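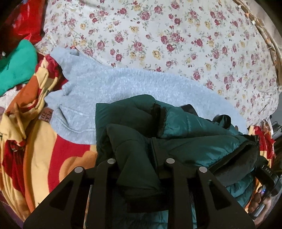 *Chaqueta acolchada verde botella, con ribete negro tipo polar.*

**Para:** Rosine Lacroix, Fundación Chauke
**De:** Mbali Ndlovu, taller de arreglos de Plultville
**Fecha:** 2023-08-14

Hola, Rosine:

Te debo este informe desde hace unas semanas, así que voy al grano (bueno, lo intento, ya me conoces). Te cuento cómo va el taller desde la última vez que hablamos, en qué se ha ido el dinero y qué me tiene un poco preocupada de cara al otoño.

## Cómo vamos

Lo primero: ¡ya tenemos las 200 prendas arregladas que pedía el convenio para el primer tramo! La última fue un abrigo de paño con el forro hecho trizas, y la dueña se lo llevó puesto a pesar del calor que hacía. Los arreglos que más nos piden siguen siendo cremalleras y bajos de pantalón. Luego vienen los forros, que dan muchísimo más trabajo de lo que yo había calculado en la solicitud. Un forro entero nos ocupa una tarde, y si es de abrigo largo, dos.

Las clases de costura también tiran. Empezamos con el grupo de principiantes y se nos llenó con 30 inscripciones, que es lo que cabe en la sala si juntamos bien las mesas. Ha quedado gente en lista de espera, y me gustaría abrir un segundo grupo por las mañanas. A mucha gente mayor del barrio le viene fatal salir de noche y me lo han dicho varias veces.

Lo que va flojo es el servicio de recogida en Plernstead. Pusimos el punto en la biblioteca y hay semanas en que la bolsa vuelve casi vacía. Creo que el cartel no se entiende (pone «punto textil» y la gente piensa que es para tirar ropa, con lo que nos han llegado toallas viejas y hasta una cortina de ducha). Ya estoy con uno nuevo que diga «arreglos» bien grande.

## El dinero

De los 3.000 euros del primer pago llevamos gastados 2.000. Se han ido sobre todo en la remalladora, en hilo y cremalleras, y en la revisión de las dos máquinas antiguas. La remalladora se la compramos a Romix, que nos hizo precio de segunda mano y la trajo hasta la puerta. Va como la seda. Las facturas te las mando escaneadas en otro correo, porque pesan bastante.

Hay una partida que quiero mover, si te parece bien: habíamos reservado dinero para imprimir folletos y casi no los hemos usado. La gente llega por el boca a boca. Preferiría pasar lo que queda ahí a material de relleno y tela impermeable – con los abrigos acolchados se nos va volando, y parchear un plumas con cualquier retal es tirar el trabajo.

## Lo que me preocupa

En octubre nos va a caer todo a la vez, los abrigos de invierno, el segundo grupo y el cambio de horario del local. El ayuntamiento todavía no nos ha confirmado las mañanas. Si dice que no, el segundo grupo se queda para después de Navidad y habría que retocar el calendario que te pasé.

También estamos tardando demasiado en devolver las prendas. Prometimos dos semanas y ahora mismo se nos va a casi cuatro en los arreglos grandes. He empezado a dar la fecha al recoger cada prenda, apuntada en la etiqueta, y por lo menos ya no me llaman a la hora de comer para preguntar.

## Qué necesito de ti

- Tu visto bueno para el cambio de la partida de folletos.
- Saber si el segundo pago puede llegar antes de octubre.
- Una fecha para que vengas a vernos, ¡que la tenemos pendiente desde primavera!

Cualquier duda con los números, llámame y los vemos juntas.

Un abrazo,
Mbali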